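Laundry build, part 4: moving it into the bedroom

The arm has been on the bench since spring and I finally got tired of testing it on a bench. The whole idea of Umali (the name of the build, it doesn't stand for anything) is that it picks stray clothes up and puts them in a basket, and clothes don't pile up on a workbench in my house. They pile up on the bed. So in October I took the blankets off, left the gray fitted sheet on, and wheeled everything in.

The setup is simple. One piece of clothing on the mattress, one white basket on the floor against the bed base. The drop from the mattress to the basket is more than anything I tried on the bench, so the arm has to clear the corner of the bed before it lets go.
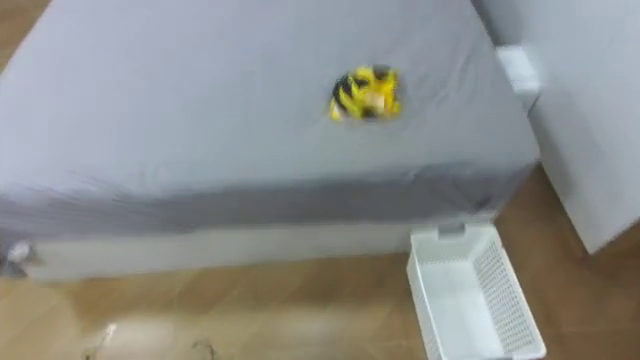 What changed in the software

I was using Rekbridge to pass camera data to the planner, and it was fine when the background was a flat tabletop. A sheet is different. It has creases, and the old settings kept treating a crease as the edge of a garment. I raised the threshold and added a color check. That is crude and it will fail the first time I put a gray sock on a gray sheet, but I wanted to get the motion right first.

The grasp planner is still Vavine. I cut its candidate list to 25 per attempt. Before that it was scoring 2,953 of them and I could go make coffee while it thought.

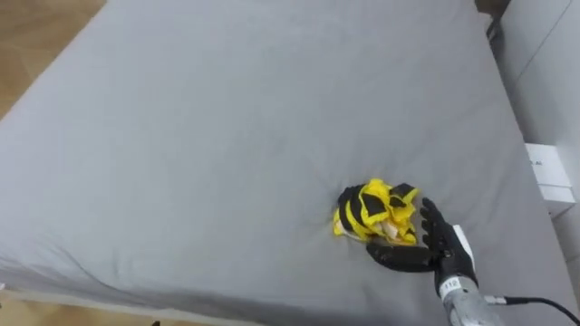
Grasping off a mattress is where most of my time went. On the bench I had the fingers come straight down until they met something hard, then close. A mattress gives, so there is no clear moment of contact and the hand kept pushing. Now it comes in low from the side with the palm down. The thumb lies along the sheet under the cloth and the fingers go to the near edge, so the yellow and black fabric is in the gap before anything closes. I also had to slow down the last four inches of travel.

Still on the list:

Cable routing at the forearm. The connector sticks out of the side and I would like a right-angle one.

A release position that depends on where the basket is. At the moment I type it in by hand.

Dark clothes. The fingers are black and the color check can't separate them from a black shirt.

Moving the logs over to Fatalska, the small viewer I wrote last winter, so I can step through a grasp without opening four windows.

I'll do the release position next. The cable can wait until I order parts again.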